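Jun 29, 2024

Spent the day in Geditcombe watching a produce-handling bench get checked against the new Hostside code of practice. I've read all 31 pages of it twice now and I have complaints. Long thread, mute me if you don't care about gripper covers.

First, what the code is. Hostside wants one set of rules for robots that pick and place groceries: covers, cleaning, speeds, when a person has to step in, what gets written down. It's voluntary. Everyone who sells these things already says they meet it, which should tell you how hard it is to meet.

Section 2 is covers. "Exposed joints shall be covered by a flexible barrier suitable for the task." Suitable according to who? There's no test attached. A trash bag and some tape would be a flexible barrier.

The people at Neves, who built the cell, read it as ribbed boots over the parts that bend. Fine, that's how most shops would read it. But ribs have valleys, and valleys hold dirt. The code spends four paragraphs on what the cover should keep out and never mentions what the cover itself picks up.
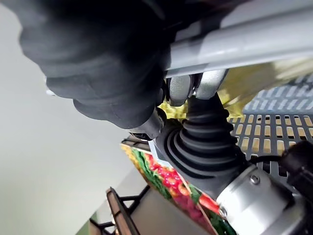
I asked how you clean down between the folds. Answer: "per manufacturer's instructions." The manufacturer's instructions say "wipe clean." So you've got a standard that points to a manual that points to a rag.

I want to be fair here. "Wipe clean" is OK for a smooth arm link. You can see what you've wiped. On anything pleated you need somebody to stretch it out, clean it, and let it dry before it folds back up, and that needs a time written next to it. Otherwise it gets done on the first day and then when an inspector comes.

Also missing: the place where the cover stops. Every cover stops somewhere, and then you've got a seam, a screw head, a cable. Those are the spots I'd look at first in any kitchen machine, and the code treats the edge of the cover as if it were a line on a drawing.

Section 3, cover life. Replace after 400 hours "or when visibly worn." I'd love to know where 400 came from. I asked. It came from the previous draft. The previous draft got it from a Kilance data sheet, and that sheet is about warehouse totes. Boxes! Dry cardboard boxes!

"Visibly worn" is worse. Black ribbed material hides wear really well. If you're going to lean on somebody's eyes, say what they're looking for – cracks at the fold, a shiny patch, a hem that's started to creep up – and say what light they do it in.

On to section 5, the one everybody quotes, about test items.

The code lets you qualify a gripper on "representative items," and artificial ones count. I get why. Real produce rots, no two heads of anything are alike, and you can't ship the same tomato to two labs. Repeatable tests need repeatable things.

But a plastic pepper doesn't bruise. You can squeeze it like it owes you money and it goes back on the pile looking perfect. Then the report says "no visible damage to item" and technically that's true.

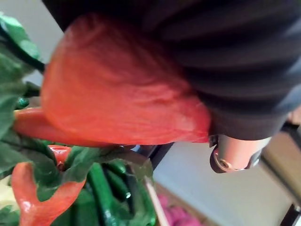 Wrist camera view. Dark ribbed cover and bare metal at right, peppery red and orange shapes and artificial leaves to the left.

My suggestion, which I've now sent in writing: if you test on fakes, you can claim reach, grasp and release. You can't claim anything about damage. Two columns in the report. That's a five-minute edit and it would remove most of the nonsense I see in sales decks.

Second suggestion: clutter. The test method in the annex puts one item alone on a flat surface. Who sells groceries like that? Stuff lies on top of other stuff. Stems catch. Leaves come along for the ride when you only wanted what was under them.

A gripper that passes on one item at a time has passed on one item at a time, and I'd like the certificate to say so in type I can read without glasses.

Now the numbers. The annex wants 288 grasps for a pass. Sounds like plenty, until you notice you're allowed to reset and discard a run if the "setup was disturbed." There's no limit on resets and no duty to log them. I could get a coat hanger through that.

For comparison, in April I went through a maintenance log from another site. It had 1,287 entries, and the useful ones were nearly all the kind the annex would let you throw away. Item slipped, person moved it, run restarted. Those are the runs I'd pay to see.

So: log every reset. Who did it, why, what moved. If the number looks embarrassing, good. An embarrassing number gets fixed faster than a hidden one.

A few people have replied asking if I'm against this whole thing. No. I'd take a weak written rule over a strong one that lives in somebody's head. I just don't want the weak one to get a badge and a launch event before it's been read by anyone who has washed equipment for a living.

Things I do like, since I've been grumpy all the way down:

The approach rule in section 6 is good. Hold above the item with the fingers clear, then come down slow. It's specific, it can be checked from the camera record, and it makes the operator look before contact. Whoever wrote that has stood next to one of these.

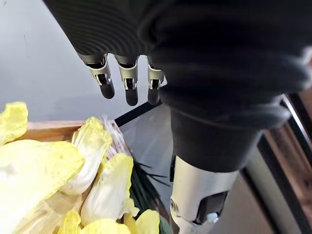
Even there I'd tighten it. "Clear" should be a distance. Pick one, write it down, argue about it at the next revision. Leafy stuff especially, because the top of the pile isn't flat and the frilly bits stick up higher than you think. A fixed height over the crate rim means something very different for cabbage than it does for potatoes.

And the slow part needs to apply on the way up too. Right now the speed limit ends at "contact achieved." Anyone who's pulled one bunch of green onions out of a pile knows the trouble starts on the way out.

Section 6 also says wrist camera footage should be kept "where practical." Come on. It's the cheapest evidence you'll ever have. Make it a must, name a period, and let people apply for an exception.

Section 7 is training, and it's one page. One! Operators shall be "competent." There's nothing on how to tell, or how often to check again. Neves at least has a sign-off sheet, with a line for cover inspection, which is more than the code asks of them. I'd copy that sheet straight into the annex and thank them for it.

Section 8, people stepping in. The wording says a human should intervene if "an unsafe condition is foreseen." That puts the whole thing on the person with the button and nothing on the person who planned the shift. If you want somebody to foresee stuff, say they can't be running two other cells while they do it.

Comments on the draft are open and the form is on the Hostside site. It's clunky, and it times out if you write too much in one box, so type it somewhere else first. Section number, the line you object to, the line you want in its place. "This is bad" gets filed under general remarks and you'll never hear of it again.

If you've got real cleaning records for ribbed or pleated covers on food work, good or bad, please send them my way. I have plenty of opinions from vendors already. Dates and hours are what I'm short of.

Going to go eat something. Will add the full list of my comments under this post once I've fixed the typos in it.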